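Fastura names Saoirse Costello as creative director ahead of February collection

September 15, 2019

The fashion house Fastura has confirmed the appointment of Saoirse Costello as its creative director for womenswear and accessories. She takes up the post immediately and will present her first full collection in February, at the label's usual venue in the old customs hall in Stekville.

Ms Costello succeeds Dušan Sokol, who led the design studio for 11 years and announced in the spring that he wished to return to teaching. The house said in a statement that Mr Sokol would remain available to the studio until the end of the year and that the pre-collection now in production had been completed under his direction. It will carry his name on the label, as previous seasons have done.

The appointment ends several months of speculation in the trade. Fastura had declined to comment on the search while it was in progress, and the collection shown this month was presented by the studio team without a bow from any individual designer. Reviews of that show were mixed. The tailoring was widely praised, in particular the long unlined coats in grey and bottle green, while the evening section was thought by many of those present to be short of ideas.

Ms Costello trained as a pattern cutter before moving into design. She joined the knitwear label Trenari as a junior, became head of its design room after five years, and was responsible for the ribbed column dresses which did much to establish the brand outside its home market. She left Trenari last winter and has since worked independently, chiefly on costumes for the stage.

In her new role she will oversee two main collections a year, together with footwear, bags and the small line of jewellery which Fastura introduced under Mr Sokol. Menswear will continue to be designed separately by Oisín Egan, whose contract has been renewed. The two designers will share a fabric department for the first time, and the house expects that a number of cloths will appear in both collections from next autumn.

Jarlath Doherty, chairman of Fastura, said the board had been impressed by Ms Costello's understanding of how clothes are made and by the seriousness with which she had approached the archive. "She asked to see the toiles before she asked to see the sales figures," he said. "We took that as a good sign, although she did ask to see the sales figures afterwards."

The house confirmed that the studio will move in the new year from its present rooms above the shop to a larger building on the Adams estate. The cutting tables and sample machinists will be brought on to a single floor. Fittings for private clients will continue at the shop, and existing appointments are not affected by the change.
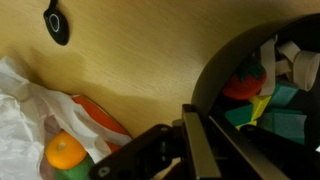 Róisín Cullinane, reached by telephone after the announcement, said that she was pleased for Ms Costello but hoped the house would not lose its evening wear in the process. She had bought from Fastura under Mr Sokol and under his predecessor, she said, and in her view the bias-cut gowns were the reason customers came back. A designer known for knitwear would need to be given time with them. She added that two seasons would be a fair period in which to judge.

The house appears to have anticipated the question. According to its statement, evening wear will remain part of each main collection and the dressmaking workroom will keep its present staff. The made-to-order service, under which a customer may have any gown from the current season cut to her own measurements, will also continue. Prices for the service will be reviewed in the spring in the ordinary way.

Less has been said about the direction of the February show. Ms Costello has asked that no preview be given to the press, and the mood boards which in recent years were sent out with the invitations will not be issued. It is understood that the runway itself will be shorter than before and that the seating plan is being redrawn so that guests sit closer to the clothes. Music will be performed live.

The studio has also begun work on footwear with a new supplier. Under Mr Sokol the house showed mainly flat shoes and low boots, and a return to a heeled shoe would be a noticeable change. Fastura would say only that samples were being made and that no decision had been taken on which of them would be shown.

In a brief message to staff, later released to the press, Ms Costello thanked her predecessor for what she described as a generous handover and said that she did not intend to begin by throwing things out. She had spent much of the summer in the archive, she wrote, and had found coats there that she would gladly wear today. She asked for patience while she learned everyone's name.

Mr Sokol, for his part, has accepted a teaching post and will begin with first-year students of cutting and construction. He is expected to attend the February presentation as a guest. A selection of garments from his time at the house will be placed on display in the shop windows over the winter, and a number of archive pieces will be lent to the textile museum in Stekville for its next exhibition.

Trenari has not yet announced a permanent head of design. A spokesman for the label offered Ms Costello its congratulations and said that its own collection would be shown as planned.

Invitations to the Fastura presentation will be sent out in the new year. Buyers and members of the press who attended this month's show need not apply again, but should inform the press office of any change of address. The collection will be available to order from the shop on the morning after the show.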